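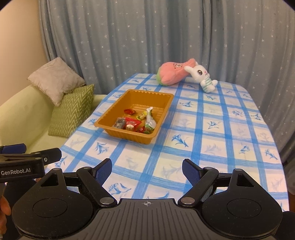 Gretden Common is an area of former open field and shared pasture on the north side of the village of Gretden. It covers 100 acres and keeps much of its medieval layout, including long plowing ridges that survive under the grass. The ridges are low and run side by side, much like the shallow molded ridges in the floor of an orange-brown plastic tray, though many are now visible only when the sun is low. They are grouped in blocks known as furlongs, of which 8 can still be traced.

Use and enclosure

The land was worked in strips by tenants of Gretden and the neighboring hamlet of Alstead. After harvest, livestock from both places grazed the stubble. A boundary bank, almost complete on its eastern side, separated the field from Haslam Wood. Three hollow ways lead into the common from the south, and the widest was the cattle route to Ostance market.

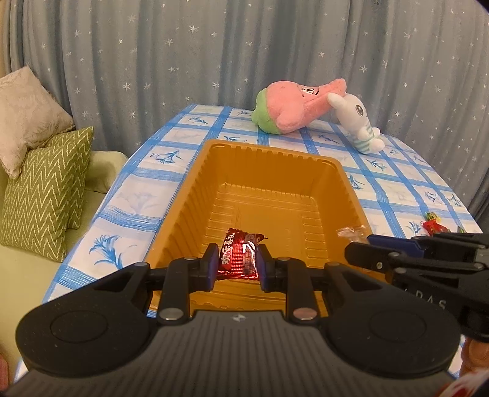 Survey and present condition

A ground survey completed in June recorded 2,055 yards of surviving bank and ditch. The western furlongs were leveled by later plowing and show only as faint soil marks. The rest is permanent pasture, crossed by a public footpath from Alstead.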